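Unit 4: Grasping Small and Irregular Objects

Project groups in this unit work with the hand-held grippers at the practice station. Each group completes 21 recorded grasps. Read the Unit 2 notes on jaw alignment before the session. 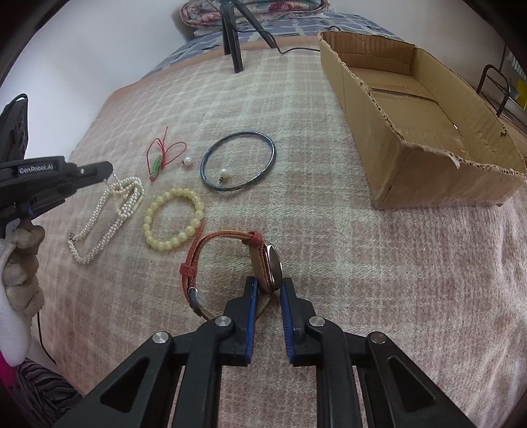
Figure 7. Gripper jaws at a wristwatch, with other jewelry on the blanket.

Approach the object slowly and keep it between the two pads – a curved strap or a rounded case may shift as the jaws close. Log every attempt, including failed ones. Logs go to Theophilus Nutsugah by the end of February.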